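亲子活动室开门前安全检查表（八月版，带我的唠叨）

地点：Skevasstead，Flenitz楼一层活动室
检查人：Bo-ram Ma
适用：每周六上午的妈妈带娃活动，孩子从刚会爬到上小学前

上次把表发到妈妈群里，好几位说光看打勾看不懂，想知道我到底在查什么。好吧，那这回我把每一项后面的话都写全了，啰嗦的地方大家跳着看！结果分三种：合格、当场处理、待办。待办的我都写了打算怎么弄。

一、进门和走廊

1. 大门闭门器，关门速度
结果：合格
上个月这扇门还是“砰”一下那种，我家老二的手差点就进去了，我现在想起来手心还出汗。闭门器调过以后慢多了，我拿着一卷毛巾夹在门缝试，毛巾能轻松抽出来。合页那一侧的防夹条也在，下面有一小截翘边，我用手按回去了，下周再看看会不会又翘。

2. 走廊宽度，婴儿车停放
结果：当场处理
又是婴儿车！各位亲爱的妈妈，墙上贴了线，请停在线里面。今天我到的时候，楼上瑜伽班有人把车横在消防门前面，我推走了，顺便给车主留了张纸条（语气很好的，真的）。线里面停满了就停到后院雨棚底下，有锁车的杆子。

3. 儿童安全门栏，走廊通楼梯处
结果：合格，留意
装的是Briem的门栏，靠压力撑在两面墙之间的那种。我用力推、往上提、再左右晃，没有松。不过右下角的旋钮比上次多转了小半圈才紧，我在墙上用铅笔做了记号，下次一看就知道有没有跑位。会开门栏的大孩子越来越多了，这个我也没办法，只能靠大人眼睛跟着。

4. 签到台
结果：合格
签到本、笔、紧急联系人卡片都在。拜托换了手机号的妈妈记得改卡片，今天翻到一张还是去年的号码，我打过去接电话的是一位卖轮胎的大哥，人倒是挺客气。

二、活动室地面和家具

5. 拼接地垫
结果：当场处理
靠窗那一排又缩开了缝，我拆下来重新拼了一遍，出了一身汗。有两块边上的齿被咬掉了（是谁家宝宝在长牙我就不点名了），已经扔掉，换了柜子里的备用。备用还剩一些，够今年用。

6. 柜子和书架固定
结果：合格
每个柜子都有墙面固定带，我挨个往外拽。书架最上层不放重东西，这条我写过很多次，今天又从上面拿下来一箱水彩颜料。请放最底下，谢谢谢谢。

7. 矮桌和小椅子
结果：待办
桌子整体不晃，桌角护套有一个掉了，找遍地垫底下也没找到，先用厚布包上，拿胶带缠住，丑是丑了点。小椅子里有一把的螺丝露头，我把它放到储物间并贴了“别用”，等我先生周六带工具来拧。桌面擦完记得看一下边缘，手掌沿着边摸一圈，有毛刺就能摸出来，这个比用眼睛看靠谱。 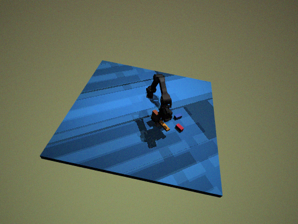 蓝色块状图案的桌面，电脑渲染图

8. 窗户限位器和窗帘绳
结果：合格
窗户最多只能推开一条缝，孩子的头过不去。窗帘绳全部绕在高处的挂钩上。有位奶奶喜欢把绳子放下来方便拉，我跟她聊过，她说她记住了，我信她，但我每次还是会看。

9. 插座和电线
结果：当场处理
插座保护盖少了一个，已补。咖啡壶的电线垂下台面，我往里收了，用夹子固定在墙边。咖啡壶本身放的位置没问题，可是大家倒完咖啡端着杯子坐到地垫上，这个我要再说一遍：热饮只在高台那边喝，或者用带盖的杯子。我自己上次也犯了，被我女儿当众批评，脸都红了。

10. 暖气罩
结果：合格
夏天没开，罩子四个螺丝都在。入秋之前再查一次温度。

三、玩具和材料

11. 小零件
结果：当场处理
我用卷筒纸的纸芯来试，能整个掉进去的就不给小宝宝玩。今天挑出来一把串珠、一个玩具车轮子、还有一颗纽扣，不知道是谁衣服上的，放在签到台的小碟子里，来认领吧。

12. 纽扣电池类玩具
结果：合格
会发声的玩具我一个个翻过来看电池盖，螺丝都拧紧了。新捐来的那只会唱歌的鸭子，电池盖用指甲一抠就开，我没有放进玩具筐，已经跟捐的妈妈说了，她完全不介意，还说终于不用听那首歌了，哈哈。

13. 毛绒玩具清洗
结果：待办
本周轮到我，结果我家洗衣机坏了。袋子我放在门后，有哪位能接手洗一轮吗？晾干再装回来，潮的会有味道。

14. 手工材料
结果：合格
安全剪刀数量和盒盖上写的对得上。大人用的裁纸刀锁在上层柜子，钥匙挂在我脖子上（跟我的哨子一起，我承认看着像体育老师）。胶水有一瓶过期，扔了。

四、厨房角和卫生间

15. 水龙头热水温度
结果：合格
用洗澡温度计量的，手放在下面十秒不烫。上次物业调过以后一直稳定。

16. 清洁剂存放
结果：合格
都在带锁的柜子里。请不要把消毒喷雾顺手放在换尿布台旁边，我知道很方便，我也想那样，可是爬起来的宝宝手特别快。

17. 换尿布台
结果：待办
安全带扣有一边不太灵，要用力按才“咔”一声。贴了提示：扣好之后拉一下，一只手始终不离开宝宝。新的带扣我在Harkstead那家婴童用品店订了，店员说到货会打电话。

18. 过敏食物提醒牌
结果：合格
牌子还在冰箱门上。分享零食之前先问别的妈妈，哪怕只是一块饼干。

五、急救和疏散

19. 急救箱
结果：当场处理
创可贴只剩大号的，我补了小号带图案的（恐龙的最抢手）。冰袋在冷冻层左边。体温计换了新电池。

20. 灭火器和烟感
结果：合格
灭火器指针在绿区，封条完整。烟感我站在凳子上按了测试键，响得我耳朵嗡嗡的，隔壁老师还探头进来问要不要跑。

21. 疏散路线和点名
结果：合格，想练一次
后门能从里面直接推开，外面没有堆东西。集合点是后院大树下面。我很想挑一个周六带着孩子们练一遍，做成小火车排队走出去的游戏，孩子肯定喜欢！愿意帮忙当“车尾”的妈妈留言告诉我。

下面是大家在群里的回复，我整理了一下，问得多的就顺手答了：

有妈妈问，桌角护套能不能自己先带一个来。当然可以，透明软胶的那种最好，粘上后请按住一会儿再松手。

有妈妈说门栏太难开，抱着娃还要提一下再推，胳膊酸。我懂，我抱老二的时候也骂过它。抱着孩子过不去就喊一声，门边的人帮忙开，咱们都这么熟了别不好意思。

有妈妈想知道新来的人要不要也学这张表。不用背，第一次来的时候我会带着走一圈，看看后门、急救箱和热饮台在哪里就可以。要是你哪天想跟我一起查，早上八点半我就在了，有咖啡，带盖的。

还有一位妈妈写了好长一段，说她第一次带着双胞胎出门，就是来的我们这里，看到地上擦得干净、柜子拽不动，才敢坐下来喘口气。我看了三遍，差点在超市排队的时候哭出来。谢谢你写给我。

待办清单再抄一遍，方便我自己看：
小椅子螺丝：周六拧
桌角护套：买新的，布先包着
毛绒玩具：等人认领清洗
换尿布台带扣：等Harkstead来电话

Bo-ram Ma 查完，灯已关，后门已锁。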